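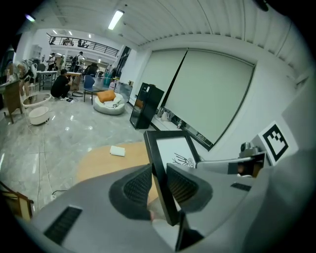

1st November

Rain since the morning, so I stayed inside and gave the whole day to the headphone amplifier. I bought it in May from Reinhold Hamann and since then I have been angry with it almost every week. It is a Celura, the small one with two sockets at the front, and the problem is a hum in the left channel. The hum is not loud. When music plays I can forget it, but I listen mostly to piano, and in piano there is much silence.

I began with the cables. I changed the one from the computer, then the power supply, then I put everything on a different wall socket in the kitchen. The hum came with me to the kitchen. Then I connected the old CD player in place of the computer and the hum was gone. I was so pleased that I wrote to Radwa at once, and she answered that I should not celebrate before I have tried it with the lamp on. I switched on the desk lamp and the hum was back. How she knew this from another city I cannot say.

So there are two faults, or one fault which shows itself in two ways. The lamp has a dimmer, and with the dimmer at full the noise is smaller. The computer makes noise also without the lamp, but only when its charger is plugged in. On battery it is clean. I wrote all this on the back of the receipt, where I also keep the serial number, which ends in 2914.

After lunch I telephoned Doaa Shawky at the shop. She was very patient with me. She thinks it is the earth connection and she offered me an isolator for 19 euros, with the right to bring it back. A new amplifier, the Hirnach, would be 200, and she did not try to sell it to me, only told me the price when I asked. I said I would think. I have thought already – I will take the isolator.

In the evening I made a test with the laptop on battery and the lamp off. I played the slow movements, first quietly and then louder than the neighbours like, and for the first time I heard the pianist breathe before the last section. It is a good amplifier. I wrote to Reinhold to take back some of what I said in summer, not all of it, because he did tell me it was "completely silent" and it was not.

One more thing to remember: the volume knob scratches a little between nine and ten o'clock. Gadisa says contact cleaner, but only the type for electronics, and to turn the knob many times after. I have none in the house. I must also give him back his long cable, the black one, he has asked twice now.

Still raining. Bed at eleven.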